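욕실 수납 자주 묻는 질문

플루쿨라노(Flukulano) 욕실 정리 모임 게시판에 올라온 질문을 모았습니다. 작은 욕실을 고쳐 쓰는 재미에 푹 빠진 사람들이 쓴 답이라 말이 좀 길어요. 필요한 데만 골라 읽으셔도 됩니다!

욕실이 정말 좁은데 어디부터 손대야 하나요?

일단 다 꺼내 보세요. 샴푸, 린스, 쓰다 만 샘플, 언제 샀는지 모를 입욕제까지 전부요. 지난 1월에 회원들이 한꺼번에 해 봤는데 어느 집은 물건이 82개나 나왔습니다. 그 집은 수납장을 새로 사려다가 그냥 안 샀어요. 매일 쓰는 것과 가끔 쓰는 것만 나눠도 욕실이 확 넓어 보이고, 그 기분이 꽤 오래갑니다.

욕실에 나무 소재를 써도 되나요?

됩니다! 저희는 나무를 아주 좋아해요. 다만 샤워 물이 바로 닿는 벽은 피하고 세면대 옆이나 문 쪽 벽에 두세요. 밝은 색 나무는 물얼룩이 금방 눈에 띄어서 오히려 관리하기 편하다는 분도 많습니다. 마감이 안 된 판재라면 달기 전에 오일을 얇게 두 번 바르고, 첫 번째가 완전히 마른 뒤에 두 번째로 넘어가세요. 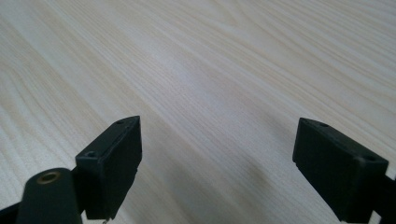 오일 냄새는 며칠 갑니다. 창이 없는 욕실이면 베란다에서 말린 다음 들여놓는 편이 낫고, 뒷면과 옆면도 꼭 같이 발라 주세요. 앞면만 바르면 한쪽으로 휘기 쉽습니다. 저희도 휘어진 선반을 버리지 못하고 화분 받침으로 쓰고 있어요.

벽에 구멍을 못 뚫는 전셋집은 어떻게 하나요?

이 질문이 제일 많아요. 방법은 크게 접착식, 흡착식, 압축봉 세 가지인데, 타일이 매끈하면 접착식이 가장 든든했습니다. 타일을 알코올로 닦고 완전히 말린 다음 붙이고, 하루는 아무것도 올리지 마세요. 급한 마음에 바로 샴푸를 올렸다가 새벽에 쿵 소리를 들은 회원이 한둘이 아닙니다. 줄눈 위에는 붙이지 마시고요.

코너 선반은 몇 단이 좋은가요?

혼자 살면 1단, 가족이 있으면 2단을 권합니다. 펌프형 용기는 생각보다 키가 커서 단 사이 간격을 꼭 재 보셔야 해요. 펌프를 누르는 손이 들어갈 자리까지 더해서요. 맨 아랫단은 앉아서 씻는 아이들 손이 닿는 높이면 정말 편합니다.
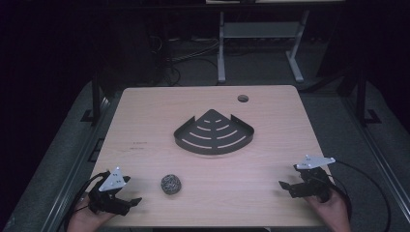

높이를 정할 때는 마스킹테이프가 최고예요. 벽에 테이프로 선을 긋고 며칠 그대로 씻어 보면 팔이 어디로 가는지 저절로 보입니다. 머리를 감다가 눈을 감고 손을 뻗었을 때 닿는 곳, 거기가 샴푸 자리예요. 수도꼭지 손잡이가 돌아가는 범위도 같이 확인하세요.

바닥이 막힌 선반과 뚫린 선반 중에 뭐가 나을까요?

샤워 자리라면 뚫린 쪽입니다. 물이 고이면 용기 바닥에 분홍색 물때가 끼는데, 한번 자리 잡으면 지우기가 은근히 힘들어요. 막힌 선반은 수건이나 휴지처럼 젖으면 안 되는 물건을 올리는 데 쓰세요. 비누는 뚫린 선반에 두더라도 받침을 따로 쓰면 아래로 흘러내리는 게 훨씬 줄어듭니다.

금속 선반은 녹이 슬지 않나요?

재질과 마감에 따라 다릅니다. 사기 전에 재질 표기를 먼저 읽어 보시고, 도장된 제품은 모서리와 나사 구멍 주변을 자주 살펴 주세요. 녹은 보통 그런 데서 시작해요. 철 수세미는 쓰지 마시고 부드러운 스펀지에 중성세제면 충분합니다. 씻고 나서 마른 수건으로 한 번 훔쳐 주면 반짝임이 정말 달라요!

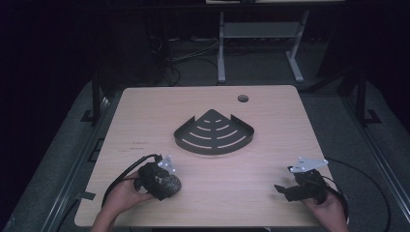

구멍 난 바닥의 짙은 회색 금속 코너 선반

청소는 얼마나 자주 해야 하나요?

저희 기준은 14일에 한 번입니다. 선반을 떼어 낼 수 있으면 떼어서 뒷면까지 닦고, 못 떼면 안 쓰는 칫솔로 구멍 사이를 문지르세요. 물때가 심하면 구연산수를 키친타월에 적셔 잠깐 덮어 뒀다가 헹구면 되는데, 대리석에는 쓰면 안 됩니다. 락스와 섞어 쓰는 것도 절대 안 돼요.

모임 자료는 어디서 볼 수 있나요?

회원들이 올린 욕실 사례가 이제 200건을 넘어 236건이 되었습니다. 게시판 위쪽 '사례' 메뉴에서 욕실 크기별로 골라 보세요. 창 없는 욕실 모음이 특히 알차요.

질문을 새로 올려도 되나요?

그럼요, 대환영입니다. 욕실 가로세로 길이와 타일 종류를 같이 적어 주시면 답이 훨씬 빨리 달려요.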